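Drive caddy

A drive caddy, also called a drive sled or drive tray, is a carrier that holds a hard disk drive inside a computer case. It takes the place of the four screws that once fastened a drive directly to the metal cage. Most caddies in desktop machines are made for 3.5-inch drives and are molded from plastic, often in a bright color so that the part meant to be handled stands out from the rest of the case.

Design

A typical caddy is a U-shaped frame that wraps around the drive. Short pins on the inside of the frame sit in the drive's threaded side holes. The arms flex outward to let the drive in and are held closed once the caddy is in its bay.

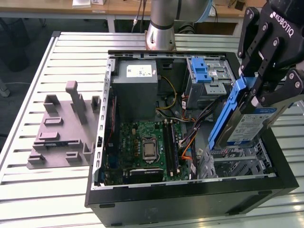 Connectors

The frame leaves the connector end of the drive open. Older drives use a wide data connector with two rows of pins and a separate power connector with 4 contacts. Later drives use the narrower SATA connectors. In many caddies the circuit board on the underside is also left uncovered, which helps with cooling but means the drive should be held by the frame or by its metal edges.
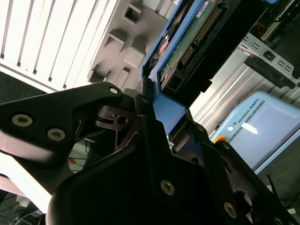
Names for the part differ between makers. Tindell used "sled" in its service manuals, while Plesterel listed the same kind of carrier as a "rail frame." The Krishnan office towers were supplied with one caddy fitted and a spare clipped to the floor of the case.

Removal and storage

The computer is shut down and unplugged, and the side panel is taken off. Laying the tower on its side gives easier access to the bays. The data and power cables are unplugged before the caddy is drawn out. Drives waiting to be refitted are best kept in a slotted holder or a padded box.
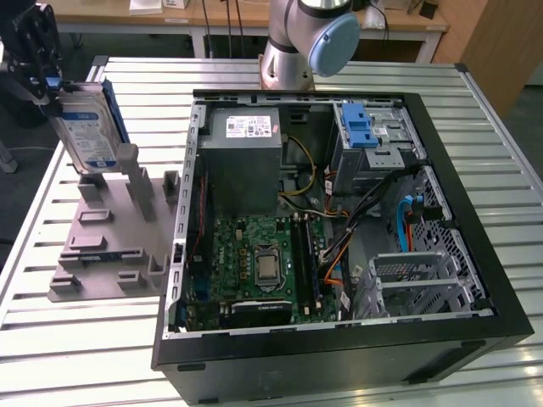
Repair shops that handle many drives use larger racks. The Skumus bench rack holds 30 drives on edge, and a cabinet version holds 100. Drives are normally labeled on the upper edge before they go into either one.

See also

Drive bay
Hard disk drive
Computer case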